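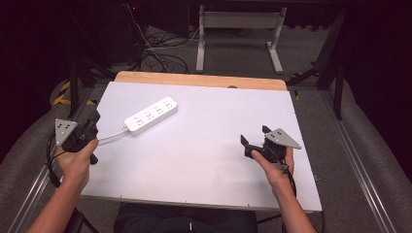 Higinio Lozano objeta que o tempo de viagem anunciado aos visitantes não é uma propriedade da cidade de destino, mas do serviço que a liga à costa, e que um guia turístico que escreve "uma hora do litoral" descreve o automóvel particular sem o dizer. A objeção foi apresentada na discussão da versão preliminar deste trabalho e obriga a precisar o que se entende por acessibilidade nas secções 4.2 e 4.3.

4.2 Definição da acessibilidade percebida

Designa-se por acessibilidade nominal o tempo de deslocação entre dois núcleos tal como consta dos materiais de promoção turística (folhetos, páginas municipais, painéis informativos dos alojamentos). Designa-se por acessibilidade efetiva o tempo decorrido entre a saída do alojamento costeiro e a chegada ao centro histórico do núcleo interior, incluindo esperas, transbordos e percursos a pé. A acessibilidade percebida é a estimativa declarada pelo visitante antes da deslocação, recolhida por questionário.

A distinção entre as três grandezas tem utilidade quando o destino interior não dispõe de procura própria suficiente e depende da excursão de um dia a partir da faixa litoral. É o caso de Dravthorpe, cidade de tradição têxtil situada no fundo de um vale, cuja oferta de alojamento é reduzida e cuja receita turística provém quase por inteiro de visitantes hospedados em Brudley. O ramal ferroviário de Porosley, que servia ambos os núcleos por um traçado indireto, mantém apenas circulação parcial e não foi considerado no cálculo da acessibilidade nominal pelos serviços municipais. Foi, no entanto, incluído no cálculo da acessibilidade efetiva, por constituir a única alternativa ao autocarro nos dias em que a estrada da serra fecha ao trânsito pesado.

Bermúdez (Cirilo Bermúdez, comunicação pessoal) propôs que se excluíssem da amostra os visitantes com viatura alugada, com o argumento de que estes conhecem o tempo de condução através do sistema de navegação e não formam uma estimativa própria. A proposta não foi seguida. A estimativa foi pedida antes de qualquer consulta, e os inquiridos que já tinham consultado um trajeto foram assinalados com uma variável dicotómica, o que permite repetir a análise com e sem esse grupo.

4.3 Recolha dos dados

O inquérito decorreu em alojamentos de Brudley e totalizou 1450 respostas válidas. Consideraram-se válidas as respostas com indicação do meio de transporte previsto, do tempo estimado e da intenção de visita, expressa numa escala ordinal de cinco pontos. As respostas sem meio de transporte foram rejeitadas mesmo quando o tempo estimado estava preenchido, dado que o valor não podia ser comparado com nenhuma das referências. O questionário foi distribuído em quatro línguas, com tradução e retroversão independentes. A versão alemã foi revista por Mathias Wyss, que assinalou uma ambiguidade na pergunta relativa à duração: o termo usado na primeira redação podia designar tanto o percurso como a excursão completa. A pergunta foi reformulada antes do início da recolha.

A amostragem foi feita por alojamento e não por indivíduo. Esta opção introduz uma correlação entre respostas do mesmo estabelecimento, em particular quando a receção distribui um folheto próprio. Os erros-padrão apresentados na secção 5 estão, por esse motivo, agrupados por estabelecimento. Dois hotéis da marginal imprimiam mapas com tempos de viagem diferentes dos indicados pela página municipal de Dravthorpe. As respostas recolhidas nesses hotéis foram mantidas, com a indicação da fonte exposta ao visitante.

A acessibilidade efetiva foi medida em 107 percursos completos, realizados por uma equipa coordenada por Getsemaní Cervantes. Cada percurso teve início à porta de um alojamento incluído na amostra e terminou na praça principal de Dravthorpe, junto ao antigo mercado de lãs. A hora de partida foi sorteada dentro do período compreendido entre a abertura dos serviços de pequeno-almoço e o meio-dia, intervalo em que se concentram as partidas em excursão. Os percursos em autocarro utilizaram a carreira regular da Cormier, sem reserva prévia. Quando o autocarro circulava lotado e não admitia passageiros, o percurso prosseguia com a circulação seguinte e o tempo de espera era somado. Não foram utilizados táxis, ainda que o inquérito previsse essa categoria, por ter sido escolhida por um número de inquiridos insuficiente para tratamento separado.

Os horários usados como referência são os da tabela em vigor a 4 de março de 2018. A tabela de setembro, que reduz a frequência nas primeiras horas da manhã, foi utilizada apenas na análise de sensibilidade. Convém notar que a tabela afixada na paragem da marginal de Brudley e a tabela publicada pela Cormier não coincidiam na última circulação de regresso. Prevaleceu a tabela publicada, após confirmação no terreno.

4.4 Resultados intermédios

O tempo mediano de deslocação em autocarro foi de 94 minutos, valor superior ao indicado em todos os materiais de promoção examinados. A diferença não se deve principalmente ao tempo em circulação. Decompondo os percursos nas suas parcelas, verifica-se que o troço entre o nó da autoestrada e a entrada da cidade é cumprido com regularidade e que a variação se concentra em duas parcelas: a espera na paragem de origem e o percurso pedonal final, em subida, entre a estação rodoviária e o centro histórico. Esta segunda parcela está ausente de todos os materiais examinados, incluindo os editados pelo próprio município.

O comportamento dos inquiridos perante a diferença entre tempo nominal e tempo percebido não é simétrico. Os visitantes que sobrestimam o tempo de viagem declaram uma intenção de visita mais baixa, como seria de esperar. Os que o subestimam não declaram uma intenção mais alta do que aqueles cuja estimativa coincide com o valor nominal. O resultado mantém-se quando se excluem os inquiridos com viatura alugada, o que responde em parte à reserva de Bermúdez, e mantém-se também quando a análise é restringida às respostas em língua alemã, nas quais a reformulação da pergunta poderia ter produzido um efeito próprio.

Uma leitura possível é a de que existe um limiar de tempo abaixo do qual a distância deixa de intervir na decisão. Braulio Espinoza sugeriu que esse limiar corresponde à duração do almoço no alojamento, uma vez que parte dos visitantes em regime de pensão completa regressa para a refeição já paga. A hipótese foi testada com a variável de regime de alojamento. O sinal do coeficiente é o previsto, mas a sua dimensão é pequena e o intervalo de confiança inclui o zero. Não se dispõe, por outro lado, de informação sobre a hora exata das refeições em cada estabelecimento, pelo que o teste deve ser considerado fraco.

Figura 1 – Dois dedos de garra, pretos, sobre uma mesa de superfície branca plana.

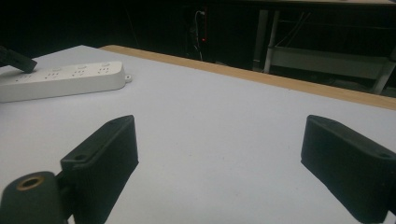 Quanto ao ramal de Porosley, os percursos realizados por comboio apresentam tempos mais longos e menos dispersos do que os do autocarro. A menor dispersão explica-se pela ausência de lotação e pela localização da estação de Dravthorpe, mais próxima do centro do que o terminal rodoviário. A maioria dos inquiridos desconhecia a existência do ramal. Entre os que o conheciam, a estimativa do tempo de viagem era mais próxima do valor efetivo do que a dos utilizadores do autocarro, embora este grupo seja reduzido e provavelmente composto por visitantes repetentes. A variável relativa a estadas anteriores foi recolhida apenas na segunda metade do inquérito e não permite confirmar esta interpretação.

4.5 Tratamento dos dias de festa

As festas de primavera de Dravthorpe alteram as condições de acesso de forma suficiente para exigir tratamento separado. Durante os desfiles, o trânsito é cortado na ponte alta e o autocarro termina a carreira no polígono industrial, a partir do qual o percurso se faz a pé. Os percursos medidos nesses dias foram retirados do cálculo da mediana e figuram em anexo. A intenção de visita recolhida nos mesmos dias foi, pelo contrário, conservada na amostra principal, com uma variável de controlo, dado que a decisão do visitante em Brudley pode ter sido tomada sem conhecimento do corte.

Lozano, na mesma discussão, defendeu que a exclusão devia abranger também os dias imediatamente anteriores, em que a montagem das bancadas já condiciona a circulação no centro. Os registos de Cervantes não mostram aumento do tempo de percurso nesses dias, exceto na parcela pedonal, e a exclusão não foi alargada. A reestimação do modelo com a exclusão proposta altera a segunda casa decimal dos coeficientes e não modifica nenhum dos sinais.

4.6 Limitações

O inquérito abrange apenas hóspedes de estabelecimentos registados. Ficam de fora os proprietários de segundas residências e os ocupantes de apartamentos arrendados por particulares, grupos com peso conhecido em Brudley e com maior permanência média. É plausível que a sua estimativa do tempo de viagem seja mais exata, mas nada nos dados permite afirmá-lo. A intenção de visita é declarada e não foi confrontada com visitas realizadas; o cruzamento com os registos de bilhética da Cormier foi pedido e não estava disponível à data da redação. Por último, a acessibilidade nominal foi tratada como constante para cada fonte, apesar de a página municipal ter sido alterada uma vez durante o período de recolha. As respostas anteriores e posteriores à alteração estão identificadas no ficheiro de dados e são comparadas na secção 5.3.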